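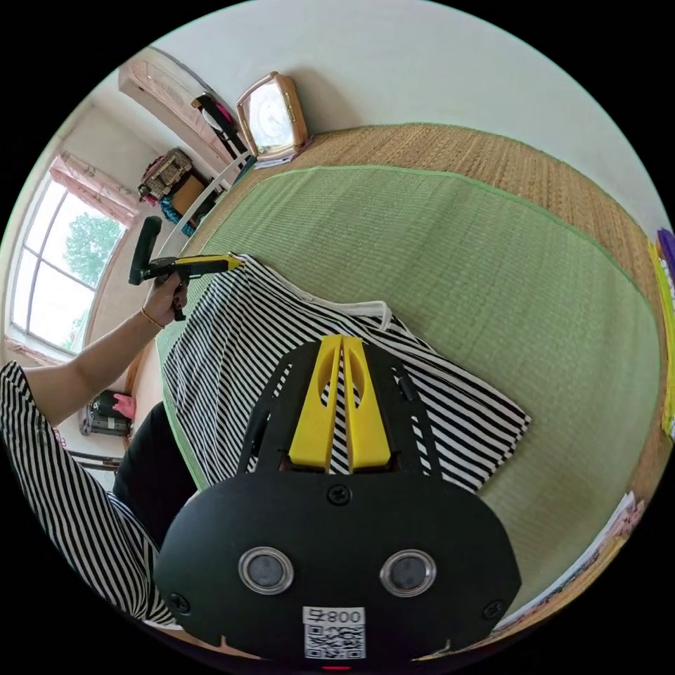

I fold laundry on the floor. Always have, and my knees have opinions about it, so in March I gave in and bought the green tatami-style mat from Ikance. It gets used pretty much every day now, mostly for shirts and whatever came off the line that morning.

First thing, the color. It's greener than I expected (I was picturing something closer to dried grass) but I love it, especially next to the plain straw covering we already had down. The weave is fine and flat, so a striped top lies smooth on it and I can get the sleeves lined up without the whole thing bunching. On our old fluffy rug I'd lose the shoulder seams every single time!

It did have a smell for the first 9 days or so, kind of like a barn, and I had to leave the windows open. Gone now. The edging has held up fine except for one corner that curls if I store it rolled, so I quit rolling it and slide it behind the couch instead.

My one real gripe is padding. There's hardly any, and after two big loads I still go grab a cushion. I looked at the thicker one from Muddale, but it cost three times as much and only came in beige.

Would I buy it again? Yep, and I'd go a size up so the bath towels fit. Four stars from me, and I'd bump it to five if they fixed that corner.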